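# Week 3 handout: play kitchens and what we claim for them

Course notes, Plarkcombe. Read before the seminar.

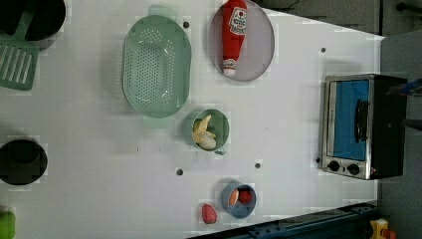 Every catalog sells the toy kitchen as a learning tool. Drurus says its sets "build early math." Parton says "life skills." I'd like you to ask what either claim would look like if it were wrong. If a child puts the strawberry in a bowl, we say she is sorting. If she leaves it on the table, we say she is exploring. A claim that survives both results hasn't told us much.

**Sorting.** Adults see fruit and expect it to end up together. A child may go by color, by size, or by what fits. A banana alone in a green bowl could be a category, a meal, or just where the hand stopped. You can't tell from the finished layout. Write down the order of moves, or don't write "sorted."

**Pretend and scale.** A ketchup bottle lying on a plate is poor table manners and perfectly good play. Be careful with the word "misuse" in your notes. Be just as careful with "creative."

**The colander problem.** Ha argues that open-ended items get more varied play than single-purpose ones. Maybe. A colander becomes a hat quickly enough, but so does a bowl, and the argument rests on 2 short observation sessions. I am not persuaded. Emilian Ghiță is, and will defend it in October.

**Toaster oven.** Things with doors get attention. Whether that is cooking play or door play is left open in most of the reading, and it shouldn't be.

For the seminar:

- Set out one surface with bowls, a plate, food and one appliance.
- Watch for ten minutes without talking.
- Record moves only. Leave interpretation for a second column.
- Bring one catalog claim and say what would count against it.

Marks go down for "fosters," "enriches" and "hands-on" used without evidence.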